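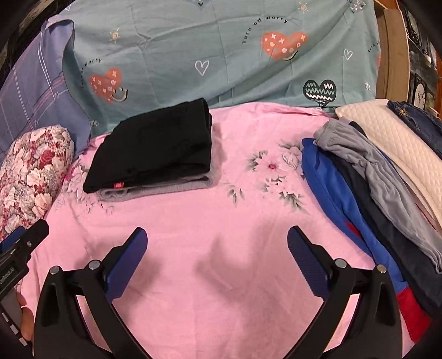
## Slide 1: Folding clothes from hand-held demonstrations

- Drimenent project, methods talk. Allow 20 minutes, questions after slide 6.
- Task: take garments from a pile on a bed, fold them, place them on a stack. Leave the slide up while people sit down.
- Point out the two fingers and the ribbed pads facing each other. The view is the one the policy gets. It has no overhead camera and no room map.
- Point out the stack (black garment on light grey) and the pile to the right. Those are the two regions the policy has to tell apart.
- Patterned bedding matters later. Say so now, come back to it on slide 4.

## Slide 2: Collection

- 12 homes, 96 demonstrations kept after filtering.
- Two hand-held grippers per operator, one in each hand. Same finger geometry as the Gilteck arms used for playback.
- Operators were told the end state and nothing about the order of garments. Order varies a great deal between people. We did not correct for it.
- Filtering: drop any run where tracking was lost on either hand during a grasp. Runs lost between grasps were kept and interpolated.

## Slide 3: Policy

- Input: both wrist views, gripper widths, relative pose of the two hands.
- Output: short chunks of relative motion. Absolute bed height never enters.
- Relative pose between hands was added in February. Before that the hands drifted apart on the second fold. Show the plot, do not read the axes aloud.
- Skip the loss function unless asked. It is in the backup slides.

## Slide 4: Bedding as background

- Go back to the opening slide for this one.
- Pink sheet with sparse flowers, teal duvet cover with hearts and the words "Turn off worry", rose-print bolster. All of it is cloth, none of it is to be folded.
- Early version trained on plain table tops closed on the duvet print. The Skiltberg baseline does the same.
- Training on real beds removed most of these grasps. Masking the background by hand gave less and cost more labour.
- Caveat: thin quilted items are still confused with bedding. No fix yet.

## Slide 5: Result

- 100 playback trials on the arms, bedding not seen in training.
- Folding of trousers is reliable. Tops with long sleeves are weaker, mostly at the first grasp, where the sleeve lies under the body.
- Dark on dark is the other failure. The edge between two navy garments is hard to find from a wrist view.
- Comparison with Aguiar is on the same garments but a different bed. State this before showing the bars.

## Slide 6: Open points

- Wide-angle lens darkens the corners. We crop at training time. Effect on grasps near the border not measured.
- Stack height: the policy has only been tried on low stacks.
- Release of the data depends on consent from the homes. Pictures on walls and shelves may need blurring first.
- Stop here for questions.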